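The two-armed bench is back on after its sulk

Regulars will know I've been banging on about our two-armed bench since October, when we finally got it talking to the Verkov controller without somebody holding a cable in place. Well, it had a bit of a moment last week, and a few of you have asked why the bookings went dark for an afternoon, so I'll tell you what I know!

The short version is that one arm kept pushing when it should have let up. It was working through the laundry sorting job, 698 goes into a planned run of 1,556, and it went down into the clothes, closed on something and just kept leaning. No alarm, no pause, nothing on the screen. I was sitting a couple of metres away eating a sandwich and only looked up when I heard plastic creak. I hit the stop, the arms held where they were, and everyone was fine (the sandwich ended up on the floor).
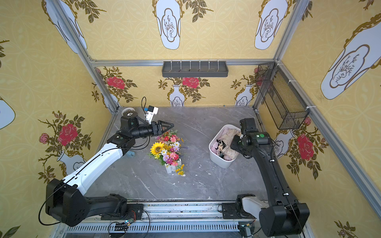 Flowers for one arm, washing for the other, on the two-armed bench.

Marek Sýkora went through the logs with me that evening and we were at it until nearly nine. What he found is a bit embarrassing. The force limit is meant to be checked by the Unau software every time an arm moves, but an update I'd put on in the morning had set the limit for one arm back to its factory value. The other arm kept ours. So you had two arms side by side playing by different rules, and the one with the loose rule got the clothes. I'd run the start-up check after the update, and it passed, since all it looks for is whether a limit is there. It doesn't care what the number is. Grr.
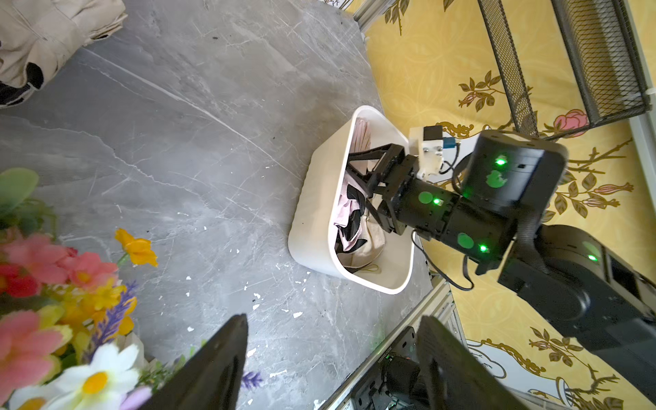
My own theory, before Marek put me straight, was that the clothes had done it. I've blamed soft stuff for everything this year and I was pretty sure a strap had snagged and dragged the arm down with it. You can see why I'd think so when the jaws are pressed into a tangle of pink and black fabric like that, and there's no telling by eye how hard they're pushing. From my chair a gentle press and a bad one look the same. Marek's view is that a snag could have made it worse, but the limit should have caught it either way, and I can't argue with him.

So, what's changed? Both limits are back at our own setting, and the start-up check now reads the actual value and refuses to go on if the two arms don't match. I've asked the people at Tóth whether the reset is a known problem with the update and I'm still waiting to hear. Until I do, no updates on a day when the bench is booked, please, and that includes me. There's also a new rule that you sit within arm's reach of the stop button for the first 500 goes after any software change. Bring a cushion, those stools are awful.

The run started again from zero and bookings are open as normal. If yours got bumped, send me a note and I'll squeeze you in.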